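News > Local > Shops & Makers

27th December
By Gerrit Peeters

Prolum is keeping its tool library after all

Well, I get to write a happy one for a change! The Prolum tool library, which has been lending out drills, clamps and that one enormous carpet cleaner from the back of the old Femden dairy, isn't closing in the new year. I got the call yesterday while I was eating leftover pie over the sink, and I'll admit I did a little dance.

If you missed the first part of this, back in September the library got a letter saying the lease was up and the building would be sold. The rent they'd been paying was tiny, more of a handshake than a rent, and there was no way they could match what a regular tenant would pay. They had 736 members at that point and a few months to figure something out. I wrote about it then and got more mail than I've ever had about anything, including the time I was rude about the parking on Mill Street.

So what changed? The Sydorenko family, who run the flooring place out past the rail bridge, have bought the dairy. They need the front for a showroom and the long shed for storage, and they've told the library it can stay put in the back for five years. The rent goes up to 800 a month, and the library says it can cover that if members pay a bit more each year (how much is getting voted on in the new year, and I'm staying out of it).

I went over this morning to see how everyone was taking it. The place was supposed to be shut for the holidays but the door was propped open with a paint can and there were people in every room, mostly talking and not doing much else. Somebody had brought a thermos of something that wasn't coffee. I left with a borrowed belt sander I don't need and will probably hang on to too long.

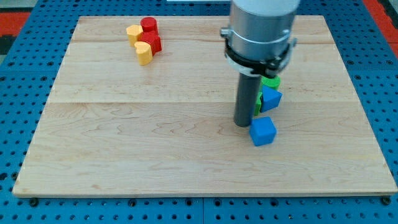 Olena Sydorenko was there too, in a big green coat, trying to measure the front windows while people kept coming up to shake her hand. She told me she'd borrowed a tile cutter from the library when she and her husband were redoing their first kitchen, and had brought it back two weeks late, and that she'd been waved off when she tried to pay the fine. "I still think I owe them for that," she said. I said I thought she was probably square now.

There's still work to be done, mind you. The roof over the back section leaks near the loading door, and it has leaked for as long as I've been going there. The new owners are taking care of the roof itself, but the library has to pay for its own wiring, and the quote for that came in at over 2,000 dollars. A group called Povum, which gives small grants for repair and reuse projects around the county, has put in 800 toward it. The rest will have to come from members and from a sale of duplicate tools in the spring. If you've ever wanted a third jigsaw, that's your chance.

The hours are changing as well, so please don't turn up at your usual time and yell at anyone. Evening pickup moves an hour earlier, the morning slot stays the same, and returns can go in the drop cage by the side gate whenever you like, as long as it isn't anything with gas in it. The beginner classes start again once the wiring is finished. The sharpening one fills up fast, so get your name on the sheet at the front desk if you want in. I took it last year and my kitchen knives are still better than they have any right to be.

One more thing, and then I'll let you get back to your leftovers. The library is missing a post-hole digger with an orange handle that went out over the summer and never came home. They don't want to know where it's been. Just put it in the cage.

Comments (4)

marlene_t
So glad to hear this. We built our whole back fence with their stuff. Is the carpet cleaner still working? Last time it only went in one direction.

Gerrit Peeters
@marlene_t Both directions now, they replaced the belt. It's still as heavy as a pony though.

dusty_on_mill
Good news but you were wrong about the parking on Mill Street and I haven't forgotten.

Hank R.
Does the new membership price apply if you already paid for next year? Asked by email and haven't heard back. Also I think my brother-in-law has the digger, will check his garage tonight.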